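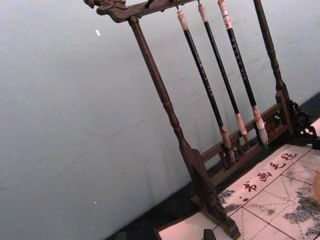 Meet Jang, the Robot Arm That Helps in the Art Room

Have you ever used a calligraphy brush? It's a lot of fun, and it can get very messy! Calligraphy is the art of beautiful writing. In Chinese calligraphy, you use a soft brush and black ink, and each character is built from strokes that go in a certain order.

When you're done painting, the brushes need a place to go. Lots of people hang them on a rack, tips down. The rack in our picture has three brushes on it, and one end of the top bar is carved into a curly shape. Is it a dragon? Is it a scroll? You decide!

Now for the robot part. Jang is a robot arm made by a company called Rekell, and its job is to pick up small things on a table and put them where they belong. Schools and art clubs can borrow one as part of a kit called the Lernis Table Set. We think it's one of the neatest classroom robots around, so let's look at how it works.

How does Jang see?

Your eyes are in your head, and your hands are way out at the ends of your arms. Jang does it differently. It has a small camera right at its wrist, so when its hand moves, its eye moves too. Imagine having an eye on the back of your hand! You could peek under the couch without even bending down.

A wrist camera gets a really close look at things. The picture on this page is that kind of view. See how the rack looks tilted? If you turn your wrist, everything your wrist can "see" turns with it. Jang's computer has to remember which way its hand is pointing, so it can work out which way is up.

Why are brushes hard for a robot?

You can grab a brush without thinking. For a robot, it's a real puzzle.

First, a brush is thin. If the fingers close a little too far to the left or the right, they close on nothing but air.

Second, a hanging brush can swing. Bump it gently and off it goes, back and forth, like a kid on a playground swing. Jang has to move slowly at the end of its reach, and sometimes it has to wait for the brush to stop.

Third, brushes aren't all the same. Look at the three in the picture. The one on the left hangs the lowest and has a dark, inky tip. The one in the middle has a slim, pale tip. The one on the right is a bit thicker, with fuller, whitish bristles and faint gold letters on its handle. Jang can't just learn one brush and stop there -- it has to get the idea of "brush"!

And then there are the bristles. They're soft and easy to bend, so Jang is taught to hold a brush by the long, hard handle. (That's good advice for people, too.)

What about the mat?

The mat under the rack is made of felt. It's printed with big squares, and each square has dashed lines running corner to corner. Those lines help a writer keep a character in the middle and the right size. The four red-brown characters on the mat are 书画毛毡, and they mean "calligraphy and painting felt." So the mat tells you exactly what it is!

It also has plenty of ink smudges. To you, a smudge is just a smudge. To a robot, a dark blob on a mat might look like a thing it could pick up. Part of learning is finding out which dark shapes are objects and which are only stains.

What's in the kit?

The Lernis Table Set comes with:

The Jang arm, with its wrist camera
A clamp to hold the arm to a table
A tablet app called Pokeo
22 activity cards

Pokeo is where you come in. You choose a card, line up your things on the table, and tap Go. The first five cards are easy ones, with blocks and cups. Brushes don't show up until card 19, and you'll see why when you try it! The whole kit weighs 25 pounds, so ask a grown-up to carry the box.

Is there anything we'd change? Well, Jang is slow. You could hang up a brush yourself and be halfway through a snack before it finishes. We'd also like bigger print on the cards.

Try it yourself

Hang a pencil from a piece of string. Now close one eye, and pick up the pencil using just your thumb and one finger. Don't let it swing! Try again with the other hand -- is it harder?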